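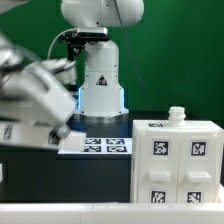 2022-12-03

By the workshop visits editor

I almost didn't go to the open day at Skundwood. It's a long drive, the forecast was sleet, and I had been to two of these things already this year where we were walked past a glass wall and handed a tote bag. I'm so glad I went! They let us stay in one room for most of the afternoon, with the people who keep the machines running, and I came home with eleven pages of notes and a head full of questions about cables.

The room is called the Gultden cell, after the project that paid for it. It has two white arms sharing one black tabletop, a deep green backdrop behind them and a small white cabinet with drawers. The arms spend their days learning and repeating small household jobs: opening a drawer, picking up a block, putting it down somewhere else. I had expected the talk to be about the software. Most of it was about tape, screws, paper and light, and I could have listened for another hour.

We started with the mounts. The rear arm stands on a bright metal ring, and everything depends on that ring staying where it is. The technician who showed us around checks the bolts every Monday with a torque wrench, going across the circle and not around it, the way you would tighten a car wheel. There is a paint stripe over each bolt head, so if one has crept you can see the break in the line before you ever pick up a tool. She had us each look for a broken stripe with a flashlight. We didn't find one, and I was a little disappointed.

In March they had a bad week. The arm kept reaching for blocks and arriving a touch to the left, always by the same amount, and they went through the camera settings, the gripper and most of a day of software logs before someone leaned on the table and felt it rock. One foot under the table had backed off its thread. The feet are now locked with a second nut, and "lean on the table" is item one on the fault sheet. I loved that they had kept it in those words.

Then the markers. If you haven't seen these, they are black squares with a blocky white pattern inside, and a camera can work out from one of them where a thing is and which way it's facing. The cell has a sheet with four of them lying flat on the table, and more on the drawer fronts. They look like something anyone could run off on an office printer, and I said so, and got a very patient answer.

You can print them on an office printer. You do have to check the size with calipers afterward, as a lot of printers quietly shrink the page to fit its margins, and then every distance the camera works out is wrong by that same little fraction. You have to use matte paper, too. Their first batch was glossy and looked beautiful, and whenever the ceiling lights hit one at the wrong angle the pattern washed out completely. The white margin around each square has to stay as well. Somebody once trimmed a set right up to the black to make them neater, and the camera couldn't find the edges against the dark table.

The spare sheets live in a flat folder, and a new one goes down when a corner starts to curl or a gripper has scuffed the ink. After a change they run the full check: the arm moves through 18 poses, looks at the markers from each one, and the results get written on a card kept by the door. I asked if I could watch, and they ran it right then. It takes longer than you'd think, with a pause at every stop to let the arm settle before the reading. A boy of maybe ten standing next to me called out the number of each pose under his breath and was furious to lose his place.

The part I had most wanted to hear about was the cables, because I've spent years fixing sewing machines and label printers and it is always, always the cables. Same here! There's a sensor up at the wrist of the rear arm, and a thin white cable leaves the wrist in a loose arc. It looks untidy. My hands itched to tie it down. The loop is there on purpose, so that the wrist can turn all the way in either direction without pulling on the plug, and the size of it was settled by trial: too short and it tugs, too long and it catches on the bracket. They turn the wrist slowly to both ends of its travel after any work up there, with a hand near the stop button, and watch the loop the whole time.

Abubakari, the small firm across the yard that does their repairs, had laid out a tray of dead cables for us to handle. Most of them looked perfect. You had to bend them near the plug and watch the meter flicker to find the break. A cable now gets swapped after 46 days of running whether or not it has given any trouble, and the old one is cut in half before it goes in the bin so that it can't find its way back onto a shelf. I've started doing this at home.

Fingers next. The gripper fingers are white, and the cell keeps three spare pairs in a drawer. Changing a pair is a quick job — the arm goes to a service position, power to the gripper comes off, two small screws come out of each finger, and the new ones go on with a drop of thread lock. The slow part is afterward. The new fingers have to close on a gauge block and meet squarely, and if there's a sliver of light down one side, they come off again. We got to hold the worn ones. The tips were polished smooth, like the handle on an old wooden spoon.

I asked about the cabinet, too. It looks like a desk organizer, and I figured it would be the one thing in the room that needed no care at all. It needs plenty. An arm pulling on a drawer handle will cheerfully drag the entire cabinet across the table if the drawer sticks, so the runners get wiped out and given a little dry lubricant on the first of the month, and the position of the cabinet is checked against the drawing every morning. Oil was tried and gave up within days, full of lint.

Cleaning day was a nice surprise to hear about. The black tabletop shows every speck, and dust on it shows up in the cameras, so it gets a damp cloth and then a dry one, working from the back toward the front. The arms are wiped down with the power off. Nothing with alcohol goes near the printed markers. The green backdrop is brushed, never washed, and the room lights are left on for a while before any measuring starts, so the color has stopped drifting.

Toward the end they let us try the Bonden trainer in the hallway, a little tabletop arm with a deliberate fault set in it. We worked in pairs. Ours had a loose finger screw and we went after the wiring first, naturally, and then the other team pointed at the screw. I'd have happily gone back to the end of the line for a second turn, but the line was out to the coats by then.

A few practical things if you're thinking of the next one. Wear flat shoes, and leave scarves and lanyards in the car, as they won't let you past the yellow line with anything dangling. The cell tour is capped and fills up first thing, so sign up at the desk before you get coffee. Parking is behind the building, past the loading dock, and the sign for it faces the wrong way. The soup was good. I bought a sheet of matte markers for 97 cents, which I have no use for whatsoever, and it's on my fridge.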